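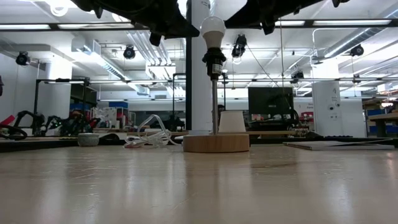

2019-05-05 – Power use, house

Meter read at breakfast: 396 kWh since the March reading. Same stretch last year was higher, but I changed two things at once (the hallway heater and the freezer), so the drop can't be assigned to either. Should have done them one at a time.

Spent the morning on the freezer log. The compressor cycle is longer than it was in winter, and the gap between cycles is shorter. Cleaned the coil at the back with the soft brush and moved the unit out from the wall by a hand's width. Will log again for a full week before changing the thermostat. The door seal holds a strip of paper on three sides and lets it slide at the bottom hinge corner. Warmed that corner with the hair dryer and pressed it back into shape. It held the paper afterward, less firmly than the others.

Then the kettle. Full fill draws 2000 W on the plug meter, which matches the plate. Half fill draws the same for a shorter time, as expected. Standby on the kettle is zero. Standby on the old stereo is not, and it has now been unplugged.

Kaisu Lehtinen called before lunch about the Masstead tariff. They are moving her street to the two-rate plan and she wanted to know if it pays. It depends on how much she can shift to night hours. She has electric hot water on a timer, so probably yes. Asked her to send her last four bills. She has three.

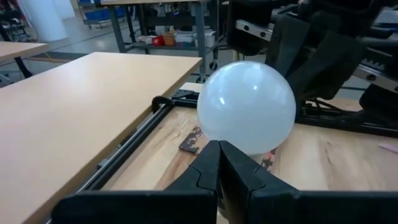 White sphere, frosted finish.

Lighting is a small share of the total and I keep spending too much time on it. All the fixtures downstairs are on LED now. The stairwell is the last one with the old type, and the ladder is still at Saimi Mäkelä's.

Afternoon: rewrote the spreadsheet so each circuit has its own sheet. The old one had 1576 rows on one tab and the sums at the bottom were skipping the last block. Found the error in the range, fixed it, and the yearly total went up. Annoying, as I had already quoted the lower number to Saimi. Sent her a correction.

The Sorensen clamp meter still reads high at low current. Compared it with the plug meter at four loads. Above 20 W the two agree well enough – below that I will stop using the clamp. Wrote this on tape and stuck it to the case. 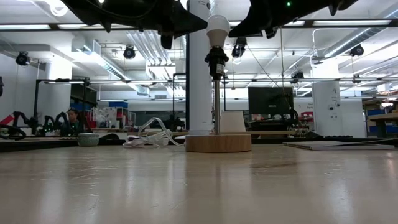

Lamp with the shade off, cord to the left.

To do: freezer log, stairwell, Kaisu's bills. Water heater insulation can wait until the Prerkgate order comes. Next meter reading at the end of the month, same hour.

3 comments
0 shares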